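Clavton Drinks Cans, README

Notes and labels for 143 drinks cans, most of them emptied by people who claimed to be helping with the research. Last revised November 15, 2020.
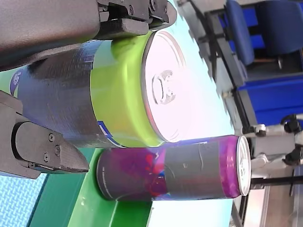

Each entry gets a shape, a main color and a wrap field. Shape is "large" or "slim" and ignores whatever the maker calls it. Color means what still shows around the gray tape, so a lime green band goes down as green and the purple and magenta slim one as purple. Red and blue splashes go under "extras".

Known gaps: 14 entries have no color. Dents are not recorded, out of kindness.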